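Kitchen Notes > Pantry > Granola and Snacks

How to Keep Homemade Granola Crunchy

By Ildikó Barta

Print this page | E-mail to a friend

My neighbor Gizella Hegedűs gave me her granola recipe one August, and I've been fussing with it ever since. The baking part is easy enough. Keeping it crunchy past the weekend — well, that took me a good while to work out, and I ate plenty of chewy oats along the way!

Bake your oats, nuts, honey and oil at 300 degrees for 28 minutes, stirring once at the halfway mark. Then leave the pan alone. I know how good the kitchen smells, but granola firms up as it cools, and if you poke at it too soon you'll lose all those lovely clumps. Give it 2 full hours on the counter.

Once it's completely cool, break it up with your hands and move it to something clear, so you can see when you're running low.

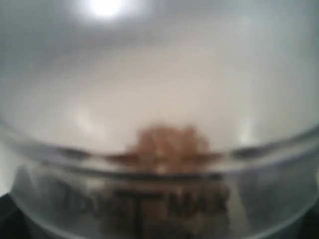
Brown, lumpy clusters in a clear plastic container.

A batch of 900 grams lasts the two of us a couple of weeks. I split it up and keep most of it sealed in the freezer (it never freezes solid, so you can eat it straight from the bag). 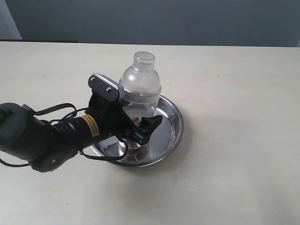

Dried fruit goes in last, and only into the portion you plan to eat in the next 3 days. Raisins and apricots give off moisture, and they'll soften everything around them. If a batch does go limp, spread it on a baking sheet and warm it in a low oven for ten minutes, then let it cool all over again before you taste it.

14 comments | 37 shares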